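Washing Up and the Shared Kitchen: Frequently Asked Questions
Trastedwood House, Wullham

These answers cover the small kitchens on each floor. For the main dining room, see the Meals page. If your question isn't answered, write to Hannelore Eichhorn at the house office, room 55.

Where do I wash my dishes?
Use the large basin of the steel sink. The smaller basin next to it is for rinsing. Scrape food into the bin before anything goes into the sink. 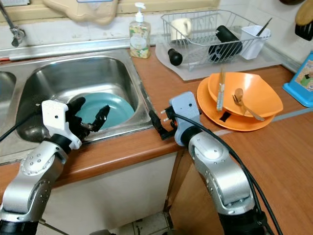
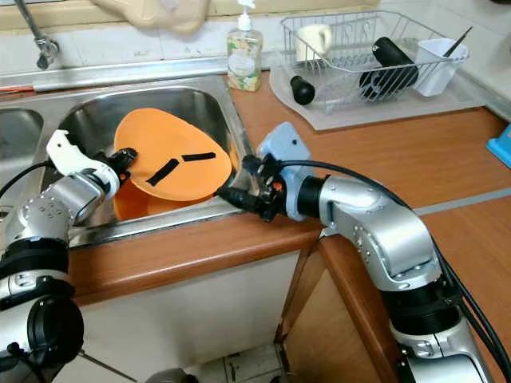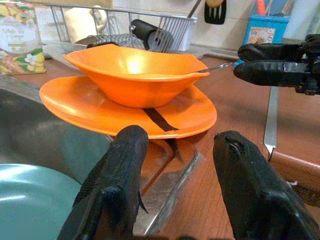 The orange plate and the sink, seen in all three.

Can I leave dishes on the wood counter?
Yes, for a short time. Stack bowls on top of the plates they match and keep the stack back from the edge of the sink. Wipe up any water under them – the counter stains if it stays wet overnight.

Can I leave spoons and chopsticks in a bowl?
While you are clearing the table, yes. Once they are washed they go in the drawer. Wooden chopsticks should dry fully first, so lay them on a towel and put them away later.

Are the colored dishes for everyone?
Yes. Plastic plates and bowls belong to the kitchen and anyone on the floor may use them. Personal dishes should be kept in your own cupboard. The house isn't able to replace them if they go missing.

Can I mark a dish with tape?
You can, if it is your own. Tape on house dishes should be peeled off before washing when it starts to lift. Soap and food collect under the loose ends.

Can plastic dishes go in the microwave?
No. Use the white china in the upper cupboard.

What should I use to scrub?
A soft sponge. Steel wool scratches the plastic and the basin. Sponges are replaced on Saturdays, and there are spares under the sink.

The sink is draining slowly. What should I do?
Lift out the strainer and empty it. If that doesn't help, call Zachary Caron at extension 3236. Please don't pour drain cleaner into either basin – the pipes were replaced last June and the cleaner damages the seals.

Page last updated 28 March 2020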